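December, bench log, grasp sim

Picking up from the planner branch. Goal for the day was to get the wrist camera view rendering from the same pose as the hand model, then find out why the pre-grasp stage rejects most candidates when the hand is in close to the boards.

State at start: Lodhi (planner) on main, Brerent (scene and physics) one release behind, Famov (perception wrapper) rebuilt overnight. The rebuild was needed for the new depth encoding. Lodhi still expects metres as floats and Famov now sends millimetres as integers unless told otherwise. There is a flag, `depth_units`, and it is silently ignored if it comes after the camera block in the config. Moved it to the top. Farzana Usmani had already hit this and written it on the whiteboard, which I read afterwards.

**Candidate rejection**

Ran the standard batch, 421 candidates, fixed seed. 110 survived the collision check. With the self-filter switched off, 9 survived. So the filter is doing something, but a lot of the rejections still made no sense when I stepped through them. In most cases the reported contact pair was a finger link against `obstacle_cloud`, at a point well inside the link's own volume. The hand is colliding with its own depth points.

The self-filter works by rendering the hand from the joint state, growing the mask by a few pixels and dropping the depth under it. Two things can go wrong: the joint state is stale, or the model used for the mask differs from the model in the scene. I suspected the first because the timestamps looked odd. Spent most of the morning on that. The stamps are odd, but the offset is constant and the hand was not moving in this batch, so it can't matter here. Fix it anyway, separate ticket.

Second possibility. Dumped the colour render from the wrist view to check what the filter has to deal with. 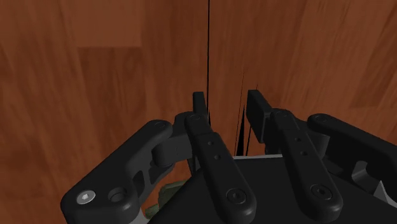 *Wrist view, Brerent render, hand facing the wood surface.*

The fingers take up a large share of the lower half, and the linkages between them and the palm have cutouts. Those cutouts are the problem. The mask is built from the collision meshes, which are convex hulls per link. Over the long links the hull is a fair match. Around the brackets it covers the openings, so real background is thrown away there, and at the curved ends of the outer fingers the visual mesh sticks out slightly past the hull. Those few pixels of finger survive the filter and end up in the cloud at link depth.

Also noted the thin dark lines coming down towards the fingertips, one almost vertical and one slanted, with a narrow black sliver between the pads. I don't know yet what they are. Could be debug geometry left in the visual layer, could be a degenerate triangle in one of the meshes. They need to be traced before anyone trusts depth in the gap between the pads, as the planner samples its approach axis from exactly that region.

The green thing at lower left, next to the palm, is mostly hidden by the joint mechanism. Only a sliver gets through, so segmentation from this pose is not worth attempting. Any object estimate should be carried over from an earlier view and held. Famov can do this (`hold_last`), but the hold is cleared whenever the mask is rebuilt, and at present the mask is rebuilt on every call.

**Changes made**

- Mask now rendered from visual meshes. Collision meshes left alone for the planner.
- Mask growth set to 3 px. Larger values start to eat the gap between the pads.
- Mask cached on joint state, rebuilt only when a joint moves past the threshold. `hold_last` is therefore kept between calls with a still hand.
- Luteck viewer patched to draw filtered points in a separate colour. Local patch, not pushed.

Render cost of the visual meshes is higher than the hulls, as expected. With the cache it does not show up in the timing for a static hand. Not measured with the hand closing.

**After the change**

Ran a handful of the old rejections one at a time with the new mask. The self-contacts at the outer knuckles are gone in each one I stepped through. Two are still rejected, both on the wood surface, and both look like correct rejections: the approach would put a fingertip into the board. Have not rerun the full batch. The physics side needs to be on the current release first or the numbers can't be compared with Farzana's.

Tried reading the surface normal from the cloud as a sanity check. Fine over the open area, noisy along the finger outlines, where depth pixels mix hand and background. An edge erosion step in Famov would deal with it — it exists in the old wrapper and was dropped in the rewrite.

**To do**

- Update Brerent, rerun the batch with the same seed.
- Turn visual layers off one by one until the thin lines go. Check the pad meshes first.
- Port edge erosion from the old wrapper.
- Ticket for the timestamp offset.
- Make Famov raise an error when `depth_units` is in the wrong place.
- Ask Farzana whether the planner side wants the mask published as its own topic. She mentioned it before the rewrite and I didn't write down the answer.

Config and the dumped views are in the batch folder under `selfmask`. Branch is not merged.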